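Did the flooring and tile fair at Ashworth on the train money we saved last month. 24 stands in one hall, 2 quid for a cup of tea, no seats anywhere. Notes typed on the way home so forgive the spelling.

Started at Gurow. Mostly big glossy stuff, whites and greys, very slippery looking. Nice enough people but they wanted my email before they'd tell me a price. Moved on. Lovau next door had the wood planks, warm colours, lots of samples you could pick up and take away. I took four. Bag already heavy.

Then Pleltico, which was the one I went for. They do the stone-look range and I'd only seen it online, where it comes out much yellower. In real life it's a mix – grey, beige, cream, all in the same run, and it wanders. Spent ages on it. Far too long, missed the grouting talk.
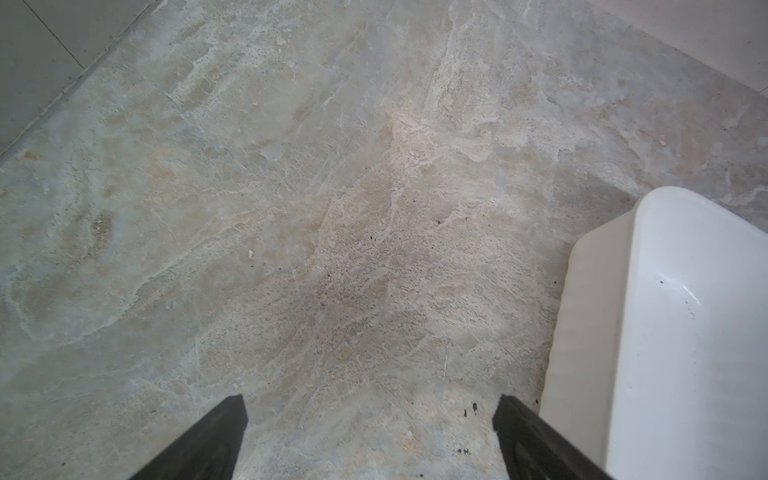
**Ashworth, Saturday, March 30, 2019**

Pinkish beige in one patch, then off to the left it goes colder, nearly blue-grey, with a few little rusty spots. I liked the rusty spots. My other half did not. There's a grainier bit too with dark specks all through it, which I reckon would hide a multitude of crumbs in a kitchen. The white tray shows every speck, so there's your argument against a white floor.

Grey wall next to it worked better than I expected. We've got cream in the hall at home and I was worried it would go muddy, but the off-white looked fine with it as well. Darker strip along the edge where floor meets wall – want that, must ask what it's called. Forgot to ask.

Price. They quoted 643 for our hall and kitchen, floor only, fitting extra. Delivery is another 100 unless you collect, and we can't collect, not in our car. Bit more than Gurow, who did cough up a figure in the end, but I'd be looking at it every day for years so hmm.

Samples are posted out, not handed over, which was anoying after the journey. Should come in a week or so. Will lay them by the back door and see what they look like in the evening with the lamp on.

Food: cheese roll, dry. Parking looked awful, glad we took the train. The queue for the cloakroom went right back to the doors by three so go early if you go, and take your own bag becuase the free ones split. Mine went at the station, samples all over platform two.

Lovau oak one has a chip in it now.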